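So Plollis has finally landed a proper cinema run, and I'm more excited than a grown adult should be! The little thriller starts at the Allik on Wednesday, with two sessions a day (I'd go for the late one, the crowd's always better).

If you missed the festival screening, it's about two sisters who go home to sell the family pub and find their dad's old business partner still living upstairs. Melina Kourkoulas wrote and directed it, and she shot the lot in 17 days, mostly at night.

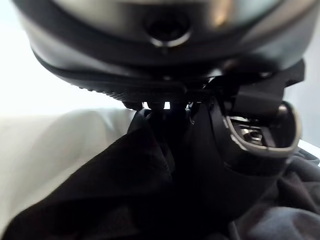
I caught it back in April and haven't stopped banging on about it to anyone who'll listen. The middle drags a touch, I'll give you that, but the kitchen argument runs for almost 12 minutes and I don't think I blinked. Gorgeous colour in the night stuff too.

The Allik's small, so book ahead if you've got your heart set on the back row. Kourkoulas is staying for a chat after the opening night session, and I'll be the one hogging the microphone.

Contact us | © Enow Film News | Back to top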